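26 February 2024

The council has approved the new indoor sports centre at Sakard. I heard this from the radio, then from the bloke at the servo, then from a glossy brochure in my letterbox, which had a sun on the front and the words "Game On" in a font I associate with energy drinks. So it's official. We've been promised an indoor sports centre for as long as I've lived in the district, and I have a drawer of brochures to prove it. There was one where it was going to have an ice rink. I still think fondly of that one.

For those of you reading from elsewhere, the present arrangement is the Bester Street hall. It was built for drying fruit and it still does a fair job of drying anyone who plays in it past November. It has one court, with lines for basketball, netball, badminton, indoor soccer and something in orange that I have asked about for years. My theory is that it's a car park layout. New netballers spend their first few weeks defending the wrong circle, and by the time they've worked it out they've been made captain.

The hall also leaks, though only at the scorer's end. You learn to bring your own towel and put it down between quarters. Visiting sides from Skarkine find this hilarious, as they're entitled to, having got their own centre a few years back with a sprung floor and a café. The café does a toasted sandwich I would drive over for even if there were no game on. I've told them this in the spirit of sportsmanship and they've been unbearable ever since.

## What we're getting

According to the brochure, the design is by a firm called Antal, who have drawn a long low building with trees around it that would need 30 years to get to that size. There are people in the drawing too, all of them slim and walking with great purpose towards the entry, one with a kite. I don't know what he plans to do with it indoors.

Under the trees, the facts are these:

- 2 full-sized courts, with a curtain between them
- seating that folds back into the wall
- change rooms with doors (I cannot tell you what a difference this will make)
- a gym, "subject to operator interest"
- parking, to be confirmed

The curtain has caused the most talk so far. The badminton people want it because they've spent their whole lives having basketballs roll through their rallies. The basketball people say a curtain is not a wall and that sooner or later somebody's going to be tackled through it. Both are right. I've played next to a curtain at a regional carnival and it does give you a feeling of privacy, right up until an under-14 comes out from underneath looking for her ball and you scream in front of your own children.

Folding seating I'm less sure of. It always looks marvellous on the day they cut the ribbon. After that there's a motor, and the motor has a key, and the key lives on a hook in the house of a person who's gone to the coast.

## The site

They've picked the paddock behind the old saleyards, which is flat, already belongs to the council and is downwind of nothing worse than it used to be. It's also 8 kilometres out of town. I like a drive as much as anyone, but I coach the juniors, and half my team gets to training on bikes. The other half gets there in my car. I've asked about a bus and been told that active transport links are "an aspiration of the project", so I've written back to say that I share the aspiration and would also like a bus.

In fairness, nobody was ever going to fit a building that size on Bester Street, unless the hall, the CWA rooms and the good pie shop all came down. I know how that vote would go. The pie shop would win and we'd lose the netball.

What I'd have liked is for somebody to ask the winter clubs before settling on the paddock, as fog sits in that hollow until mid-morning from the end of autumn on. I've driven sheep out of it and found I had different sheep. Put an 8 am junior game in there in June and you'll be lucky to find the front door.

## Money, briefly

Most of it is state money, on the condition that the shire puts in its share and that the local clubs "demonstrate contribution". Our club's contribution to date is more than 14 trestle tables' worth of lamingtons, if you lay the last few drives end to end. I'm told this doesn't count as it was spent on balls. I'm also told there will be a raffle. There's always a raffle. I have won the same meat tray twice and I believe it's the same meat.

Court hire is the bit I'd ask you all to keep an eye on. The brochure says fees will be "in line with comparable facilities", and the nearest comparable facility is Skarkine, where they charge by the hour and turn the lights off on the dot, mid free throw if need be. Bester Street is cheap, partly because of the towel. If a family with three kids in three sports can't pay to get in the door, then it's a very nice curtain and not much else. That's the one thing I'll get cross about at the meeting, so I'm saving up and being pleasant until then.
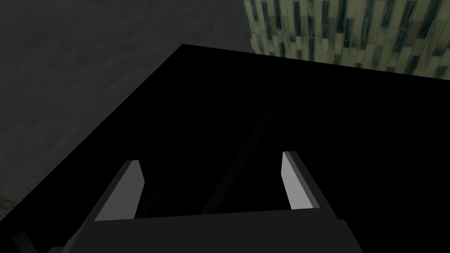

Comments on the fit-out close at the end of March, and there's a form on the council site where you can say what you think about floors, lights and colours. The drawings have everything inside in white, down to the door handles, which is brave for a place where children will be eating sausages in sauce. I've put down for something darker, and the gripper up there is near enough to what I mean: dark charcoal for the body of the thing, with a light grey pad on the inward side where the business gets done. Do the doors and rails like that and my mum, whose eyes aren't great, could find what to grab hold of. I'd even take a bit of that matte black on the big flat wall behind the courts, so long as the scoreboard isn't black as well. They'll pick the white, I expect. Get your form in anyway, and if you've got space in your car for two juniors and a bag of balls, ring me before the season starts.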